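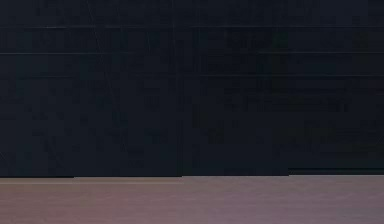 Sim view, episode 30: dark panel over most of it, strip of mauve surface along the bottom

Ticket 236: wrist view nearly all dark in sim
Opened by: Dennis Mellor
Status: open

Hi all, me again! I'm building the Binari arm in my garage and trying to get it going in simulation before I cut any more brackets. The wrist view ought to show me the worktop, and what I get is what's at the top of this ticket. There are some thin seams across the dark bit, so I don't think it's a missing texture (I did wonder), but I can't work out which part I'm looking at. Could be the arm itself, could be something I've put in the wrong place.

Tried so far:
- restarted the sim, no change
- went back to the September version of the arm file, no change
- swapped the lens setting to the one Szymon uses, no change

Kyu-ri Yoon, 16:10
Have you checked the camera offset? If you typed it in millimetres it'll be miles out. Hide the arm parts one at a time as well and see which one makes the dark bit go.

Dennis Mellor, 17:45
Ooh, the offset is in metres and looks fine to me, but I haven't touched the rotation since I rebuilt the wrist (four goes at that bracket, don't ask). Will do the hiding thing after tea and post what I find. Does anyone know if the forearm cover is one part or two in the file?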